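Sealing a granite counter: how often, and can I do it myself?
Last updated: March

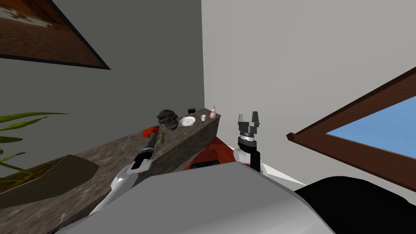
Speckled granite counter in gray-brown. Computer rendering: Cetwood Kitchens

Hi everyone! We moved into a house in Carkunik with a long granite counter, and I've fallen a bit in love with it, but the sellers left no paperwork and I haven't a clue whether it was ever sealed. My sister says every six months without fail, the man at the hardware store says never. Olive oil left a dark spot by the stove on Saturday and now I'm nervous every time I cook. Is this something a careful beginner can do, or should I call someone?

ambrosio_kitchen
Welcome to the house! Please don't worry, you can do this yourself. First put a spoonful of water on the stone and leave it 15 minutes or so. If it still sits up in a bead, leave the counter alone for now. If the stone goes dark underneath, it wants sealing. Clean it the night before with a drop of dish soap, rinse, and let it dry all the way. Then wipe on the sealer, wait as long as the label tells you, and (this matters!) buff off every bit that hasn't soaked in, or you'll get a cloudy haze that is a real pain to remove. I did 2 coats on mine. For the oil spot, mix baking soda and water into a thick paste, cover it with plastic wrap overnight, and repeat if you need to. Mine took 2 tries. Do that before sealing, or you'll lock the stain in.

Pliritgate Pete
paid $334 to have ours done and it took the guy less than an hour. do it yourself

oldhouse248
Agree with the water test. Ours is very dark stone and has gone years without needing a thing, so I wouldn't go by the calendar. Keep vinegar and lemon cleaners away from it too, they wear the sealer down.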